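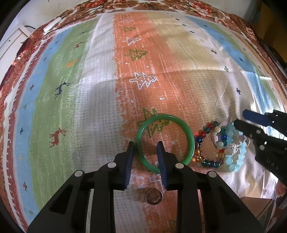

Sorting out a pile of bracelets (and one green bangle) - how do you store yours?

Plelis Crafts Board > Jewelry & Beads > Storage and Care

beadhappy_jo
Finally dumped the whole bracelet pouch out onto a striped cloth and I'm having the best time! I forgot how much I love the multicolored one, with the red and dark blue and amber beads all in a row. There's also the pale light-blue one, and then the pink and white one that always ends up in the middle of everything. And the green bangle, my favorite by a mile. How does everybody keep this stuff from turning into one big knot?

Iestyn Gape
Love a good sorting day. I hang all my stretchy ones on a paper towel holder. Cost me nothing and I can see every color at once.

tidewrack7
Please don't hang stretch bracelets! The cord sags over time. Lay them flat in a shallow box, one loop per spot. Mine is an old Basau chocolate box and it's perfect.

Iestyn Gape
Mine have been up there for 7 years and they still snap back fine.

tidewrack7
Then you have better elastic than I do. I restrung three last March and I'm still finding beads under the couch.

beadhappy_jo
Ha, okay, both sides noted. I spread things out again to try some groupings.

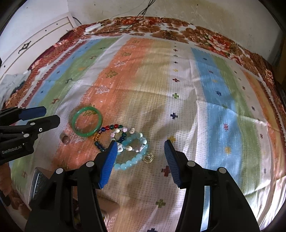
So far I like the bangle by itself, then the bright glass-looking beads, then all the pale stuff together. The shell shapes and little cubes look so sweet next to the light blue! I might wear those two as a pair this summer.

marl_and_moss
Grouping by color is fun, but I'd go by hardness. Keep the bangle away from anything with metal on it. Is it real jade?

beadhappy_jo
No idea! It came from the Saturday-style flea market out at Drarnbridge, in a bag with a bunch of other things. I'd love it just as much if it was glass.

marl_and_moss
Good attitude :) A soft pouch either way. If it gets knocked on a tile floor you'll be sad whatever it's made of.

Quillback
Going to disagree with the color AND the hardness people. Sort by how often you wear them! I had 234 pieces at one point (yes, I wrote them all down) and only ever reached for the same few. The everyday ones live in a dish by the door now, the rest are in a drawer with dividers from Enriquez.

tidewrack7
234?? And I thought I had a problem.

Quillback
You should see the loose beads. I stopped at 1,000.

beadhappy_jo
Dish by the door is going on the list! I'm trying the flat box for the stretchy ones first, and the bangle gets its own pouch. Does anyone have a pattern for a small drawstring one? I've got some cotton scraps I've been dying to use up.

marl_and_moss
I do, it's a really quick sew. I'll type it up after dinner and put it in the Patterns section.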